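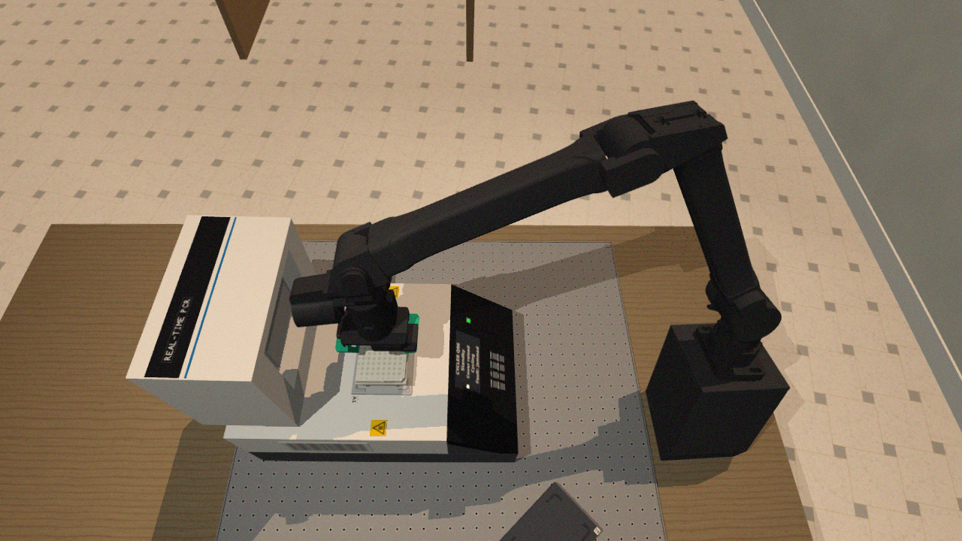

Pikileo Bench Arm Cell
Mounting and fixture set for a tabletop arm and thermal cycler

Kaltwood
Price: $219
Availability: made to order, next batch in October

Overview
The Pikileo set holds a small arm and a thermal cycler in fixed positions on one perforated plate, so the arm can load a well plate and work the cycler's keypad. It is meant for home benches and shared workshops. The arm and the cycler are sold separately.

All parts bolt down from above. You don't have to drill the plate, and the whole cell can be moved to another table without taking the arm off its mount.

What is in the set
Base mount for the arm, with bolts
Corner stops for the cycler, set of four
Parking tray for one plate
Finger pair, soft faced
Bolt pack and two hex keys
Printed layout sheet at full size
Arm model and bench layout files for offline testing

What you need to supply
Perforated plate, at least 70 cm on the long side
A table that does not rock
Arm with a payload of 1 kg or more
Thermal cycler with a hinged lid and front access to the block
A computer that can run your arm's own software

Assembly
1. Lay the plate on the table and put the layout sheet on top of it.
2. Bolt the arm mount along the right edge. The mount may overhang onto the table.
3. Set the cycler to the left of the arm with the keypad side facing the arm.
4. Push the corner stops up against the cycler and tighten them by hand.
5. Open the lid all the way and check that the arm clears it at low speed.
6. Fix the parking tray near the front of the plate.
7. Teach the corner wells first, then the keypad positions.

Allow an afternoon. Most of it goes into step 7.

Workshop notes

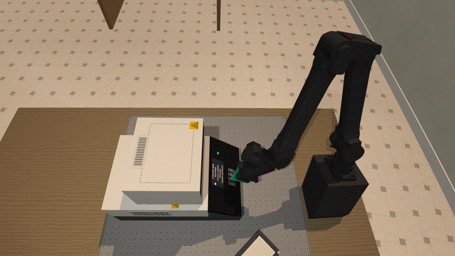 Build notes by Arnardóttir
Mundthorpe shared workshop
Posted July 11, 2024

We put the keypad routine together before the plate routine. Pressing a button is a good first job for the arm. If the position is a little off, you find out at once and no plate gets dropped.

The fingers come down to the keypad at an angle, with the wrist kept to the right of the control panel. A straight approach from above put the wrist too close to the lid in our layout. Set the press depth in small steps and stop as soon as the button clicks. Ours took 9 tries.

The status words run sideways up the panel: Standby, Cover Heated, Cycling, Fault Detected. If you plan to add a camera to read them, rotate the image in software and leave the panel alone.

For plates, the A1 mark by the block is the reference. We taught A1, then the opposite corner, and let the software work out the rest. After more than 52 practice loads with an empty plate we moved the tray one hole closer to the front and taught that position again. The others stayed as they were.

Keep the vents clear. Our first layout had a corner stop over part of the lower grille, and we cut it down with a hand saw.

Replacement parts
Finger pair
Corner stop, single
Bolt pack
Layout sheet

Order replacement parts through the Kaltwood parts form. Please give the version number stamped on the underside of the arm mount.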